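Speaker notes — cleaning draft lines at home
Aitana Aguirre, Salem homebrew meetup, September 13, 2025

Start with the two pints. Same keg, two taps. Let people smell both before saying anything.

Buttery or sour notes often get blamed on the recipe. Check the line first. My Feswood brown ale tasted fine from the bottle and like old popcorn from the tap.

What builds up: yeast, protein, beer stone. Beer stone is mineral and needs an acid cleaner. The rest comes off with a caustic one.

My routine:
Disconnect the gas and pull the keg.
Rinse with cool water until it runs clear.
Mix the cleaner by the label. Gloves and glasses on.
Recirculate with the small pump, then rinse again.
Take the faucet apart and brush it.

Pass the old Hultell faucet around here. Point to the seat — most of the gunk hides there.

Replace vinyl line once it holds a smell. Mine lasted 7 batches. Don't try to save it.

Skip the Koseo keg story if we're running over.
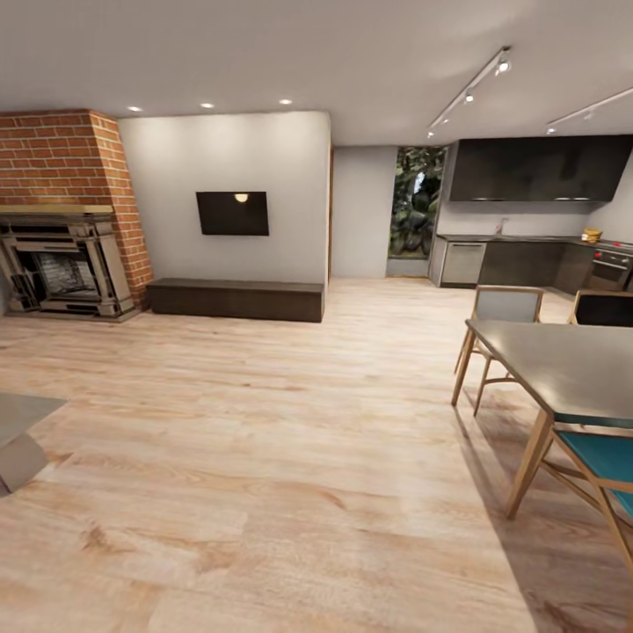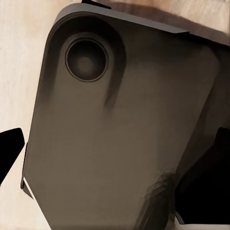
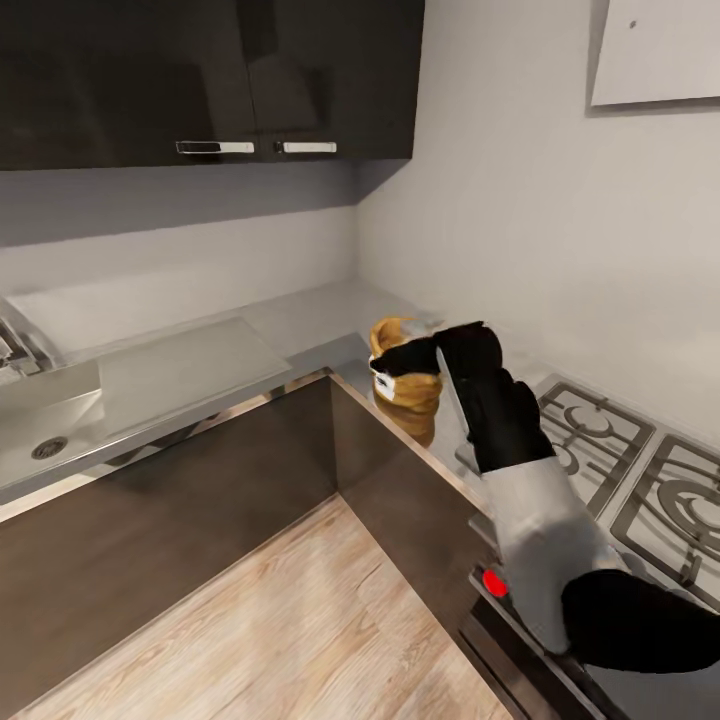 Can I use bleach in the lines?
Stick with a proper line cleaner. Bleach can pit stainless steel, and the smell stays in the tubing.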